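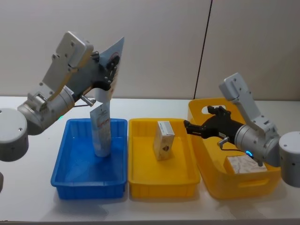 Chapter 6
Sorting and Storage in the Small Stockroom

6.1 Introduction

A stockroom exists to hold goods between the time they arrive and the time they are needed. The cost of holding them is made up of space, handling and loss. Chapter 5 dealt with loss. The present chapter deals with handling, and in particular with the choice of container, the division of goods into classes, and the labelling of each class.

Small parts are usually kept in open containers. A shallow tray gives a clear view of its contents and is quick to pick from, but it uses more shelf area for a given volume. A deeper basket saves area and hides what lies at the bottom. Colour may be used to separate classes of goods, as with blue for one class and yellow for another, provided that the code is written down and that no colour carries two meanings in the same room. Where two containers share a colour, they should differ in depth or carry a label.

6.2 Terms used in this chapter

Class: a group of items stored and counted together.
Pick: the removal of one or more items against a written request.
Pick face: the side of a container from which items are taken.
Dead stock: items for which there has been no request in 12 months.

6.3 The Grenton stockroom

The worked problems are drawn from a repair shop at Grenton, which supplies parts to a larger depot at Rukcombe. Its stock list was drawn up by Nayara Coutinho and divides the goods into nine classes. Each class holds up to 50 separate items. The count is taken in February, when requests are fewest, and the results are entered on the form given in Appendix B.

Two methods of setting out the shelves are compared. The Koo method places classes in order of how often they are picked. The Piltar method places them by weight, with the heaviest at waist height. Section 6.4 sets out the first method and Section 6.5 the second. Readers who have not met the idea of a pick rate should return to Section 3.2 before going on.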